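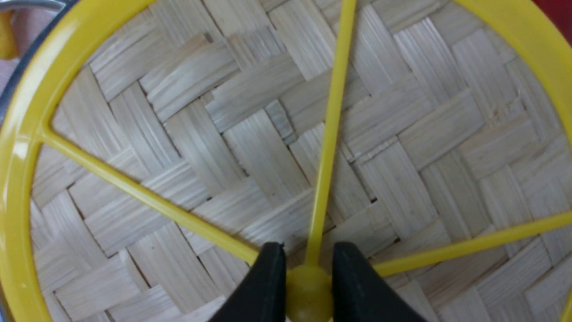

Gripper closed on the yellow knob, woven bamboo underneath

Running a tabletop robot demo at an open day, what should I plan for?

Benjamín Fuentealba

I help run the evening program at the Buckley branch library. In October I went to the open day at Hostgate and spent most of my time at the table where they had a robot arm working with a toy kitchen: bamboo steamer, metal pot, play food. I would like to put on something similar at our branch. The people at Hostgate were friendly but there was a line behind me, so I didn't get to ask much.

What we have: one community room, a folding table, regular wall outlets, and a budget of $2000 for the whole evening including the loan fee for the equipment. We would open the doors at 7 p.m. and run for two hours. Most of our evening crowd is families, plus some retired people who like anything mechanical.

My questions are these.

Should a person drive the arm, or should it run by itself? At Hostgate I saw it done both ways and I couldn't always tell which was which until I looked for the operator.

How do you pick the objects? I noticed the choice of food mattered a lot to the people watching. They argued about what it would go for next.

How close can people stand? We don't own any barriers. There is a stack of chairs and that's it.

Also, does the tablecloth matter? Ours would be plain brown paper unless someone talks me out of it.

I've looked at the Maltero loan form and it asks for a "task description." I don't know how detailed they want that to be.
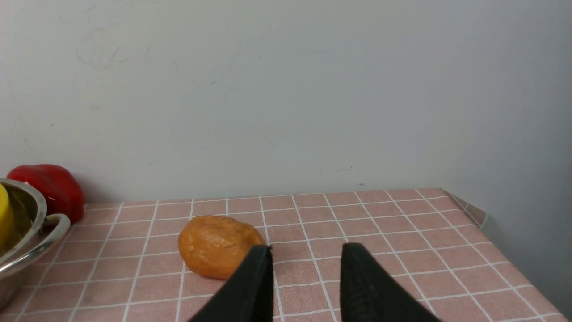
Bláthnaid Hayes

Have a person drive it for the first evening. I've done tabletop demos at school open houses for a few years and the self-running ones are harder on the host. If the arm misses, you have to stop it, put things back and start over while everyone waits. An operator can just try again, and the audience gets interested in the operator too. Put them where people can see their hands.

If the loan includes a self-running mode, save it for the last part of the evening. By then people have watched a person do the job and they know what's difficult about it. Say out loud which mode it is each time you switch. Write it on a card on the table as well, for anyone who walks in late.

On objects: use play food, and mix the shapes. Round buns, long pieces, flat pieces, something lumpy. Dumplings are good. They have a ridge along one side and a fat belly, so it makes a difference which way the fingers come in, and even small kids can see that.

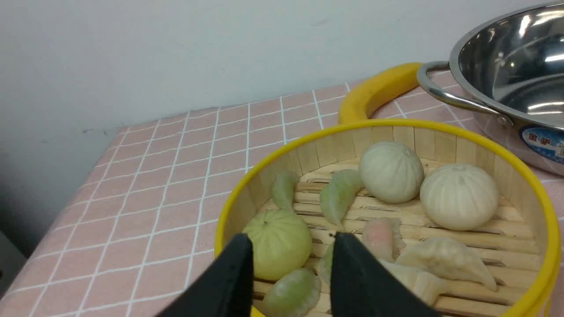
Leave room between the pieces when you set up. A crowded container makes for a slow first attempt, and if the fingers bump a neighbor the whole layout changes. You can always add more later in the evening once the operator has warmed up. Keep a spare of anything small, and keep real food off that table completely. Kids will eat it.

The tablecloth does matter a little. Brown paper slides and tears. Cloth is better if you tape or clip it underneath so it can't creep. A checked pattern is handy for talking to people, because you can ask them how many squares away the arm is from the thing it wants. If you are running a self-running mode, ask the lender first what surface they practiced on and get as close to that as you can. The same goes for the room lights.

For distance, ask Maltero for the reach of the arm in writing and keep people outside it with some margin. Turn the table so its back edge is against a wall, then you only have to watch the other sides. Chairs in a row work fine as a barrier if someone is sitting in them. Empty chairs get moved. One person should have the stop button and do nothing else.

Task description: a short paragraph is enough. Say what the objects are, where they start, where they should end up, and how long you will run. "Move dumplings from steamer to pot and back" was accepted for one of mine.

Dudulico

You need an extension cord and tape for it. Ours was across the doorway and we had to move the table after people were already in the room.

Also two hours is long. Do it in short runs with breaks.

Benjamín Fuentealba

Thanks both. I'm going with an operator and I've found a checked cloth in the craft closet. I hadn't thought about lights. The community room has a dimmer that drifts, so I'll ask about that on the form.

Bláthnaid, does the operator need to be someone from Maltero, or can one of our staff learn it the same afternoon?

Bláthnaid Hayes

One of your staff can learn the basics in an afternoon, enough to pick up the easy round pieces. Ask for the equipment to arrive by noon. Have them practice on the lids and handles last, those take the longest to get right.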